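July 7, 2020

Microwave day at Hastwood! I'd been putting it off since February (shameful, I know), but the inside had got to the stage where even my porridge tasted of someone else's curry. So in went a bowl of water and lemon, two minutes on full, then a good wipe round and the door left open to air.

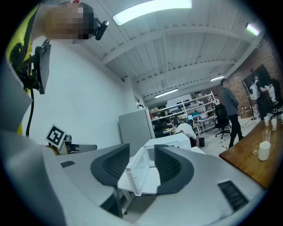 Still to do

The shelves at the back, groaning with boxes as ever. I'll start on those tomorrow, if I can find the Betton labels. Oh, and buy more lemons!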